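Chapter 4
Keeping Warm: Insulation and Trapped Air

Adhiambo Odera and Ottó Lengyel
August

In the last chapter we looked at the three ways heat moves from a warm place to a cooler one: conduction, convection and radiation. This chapter is about slowing that movement down. We begin with clothing, which everyone has some experience of, and go on to walls, roofs and hot water tanks in sections 4.3 to 4.6. The physics is the same in all of them.

By the end of the chapter you should be able to explain why still air is a poor conductor, describe how a layer of insulation works, and compare two materials using measurements you have taken yourself. You will need the word "gradient" from Chapter 3. If you are unsure of it, read page 39 again before going on.

4.1 A cold morning in Derkton

Derkton is a small market town on high ground. In winter the stallholders start setting up at five in the morning, when it is often below freezing, and they stand more or less in one place until the early afternoon. Raed Nimri has sold vegetables there for most of his working life. When we asked him what he wore, he listed a vest, a cotton shirt, two thin jumpers and a coat with a windproof outer layer. He had tried one very thick jumper instead of the two thin ones and gone back to the thin ones within a week.

There are several questions in that short list. Why do two thin jumpers do as well as a thick one, or better? Why does the outer layer need to keep out wind if the jumpers are already warm? And where does the heat come from in the first place?

The last question is the easiest. It comes from Raed. A person sitting quietly gives off heat at a rate of very roughly 100 watts, a similar rate to an old-fashioned light bulb. Someone lifting crates gives off several times as much. This heat comes from food, by way of the chemical reactions in the muscles and organs. The clothes produce no heat at all. A jumper left in a cold room overnight is as cold as the room, and a thermometer wrapped in it will read the same as a thermometer hung beside it.

Many people find this hard to accept, as we speak of "warm clothes" all the time. Try it before you read further. Take two similar thermometers, wrap one in a woollen scarf, leave the other on the table, and read both after an hour. If the room has stayed at a steady temperature the readings should agree, apart from any small error in the thermometers themselves.

What clothes do is reduce the rate at which heat leaves the body. If the heat leaves more slowly than the body produces it, you get warmer. If it leaves faster, you get colder. When the two rates match, your temperature stays steady and you feel comfortable.

4.2 Why air matters

Heat passes through metals quickly, through water less quickly, and through still air very slowly. Table 4.1 at the end of this section gives figures for some common materials. You will see that wool, cotton wadding, feathers and plastic foam all have values close to that of air. They are made mostly of air. The solid part, whether it is fibre or feather or the thin walls of the bubbles in a foam, takes up only a small part of the space.

The important word is "still". Air that is free to move carries heat by convection. Warm air next to the skin rises and cooler air takes its place, and this cooler air is warmed in its turn. In a wind the exchange is much faster. A good insulator therefore has to hold air in spaces so small that it can hardly circulate. Fibres do this well. They are tangled together in all directions and air drags against their surfaces.

We can now answer the question about Raed's jumpers. Each one traps air among its fibres, and there is a further thin layer of air between them. With one thick jumper that extra layer is missing. Two thin ones also let him take one off when he is unloading the van. The coat stops the wind from pushing through the knitting and driving out the air that has been warmed.

Thickness matters too. Other things being equal, doubling the thickness of an insulating layer halves the rate at which heat passes through it by conduction. The reason is the temperature gradient. If the inside is at 30 degrees and the outside at 0 degrees, the same difference is spread over twice the distance, so the gradient is half as steep.

This is why a filling that has been squashed flat does not work well. A sleeping bag is much less warm underneath you than on top, since your weight presses the air out of the lower side, and campers use a mat to make up for it. A padded coat stored for months under a heavy suitcase should be shaken out and hung up for a day before it is needed.

There is a practical difficulty with loose filling, and it is one that makers of bedding met long before anyone made padded coats. Feathers and wadding slide downwards with use. After a few months there is a lump at the bottom and two bare layers of cloth at the top. The remedy is to sew the inner and outer cloth together at intervals, so that the filling is held in separate channels or squares. This is quilting. It has a cost, as the filling is pinched thin along each line of stitching and heat passes more easily there. The maker has to choose between many narrow channels, which hold the filling well, and fewer wide ones, which leave less length of seam.
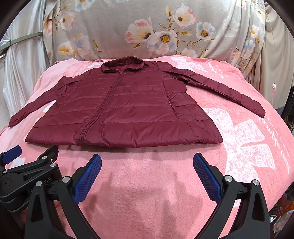 Does a padded coat lose its warmth when it gets wet?

Most fillings work less well when wet, as water takes the place of some of the trapped air and conducts heat much better than air does. Down is affected most, and its clusters collapse and stick together. Polyester wadding keeps more of its thickness and is quicker to dry.

A class taught by Joelle Kassab tested this with small cloth pouches, each filled with a different material and fastened round a tin of hot water. They recorded the temperature every two minutes, first with the pouches dry and then with the same pouches soaked and wrung out. The wet down pouch did hardly better than a bare tin. You will repeat their experiment in Activity 4B, and you should compare your cooling curves with theirs. Before you begin, write down which material you expect to cool slowest in each condition and why.

Two points about method. The tins must be the same size and hold the same volume of water, and every test must start from the same temperature. Put lids on the tins. In an open tin so much heat is lost by evaporation from the surface that differences between the pouches are hard to see.

Key words for this section: conductor, insulator, convection, gradient, wadding, quilting.

Check your progress

1. Explain why a scarf wrapped round a block of ice makes it melt more slowly.

2. Noura Atallah has a duvet that has gone flat in the middle. Use the idea of trapped air to explain why she feels cold under it, and suggest what she could do.

3. A string vest is mostly holes. Explain why it can help to keep a person warm under a shirt but is of little use worn by itself in a wind.

4. Birds fluff up their feathers in cold weather. What does this do to the thickness of the layer around the bird, and to the temperature gradient across it?

Answers are on page 189. Section 4.3 applies the same ideas to the walls of a house.

Contact: Schools Department, Culorex | © Culorex. All rights reserved. | Back to top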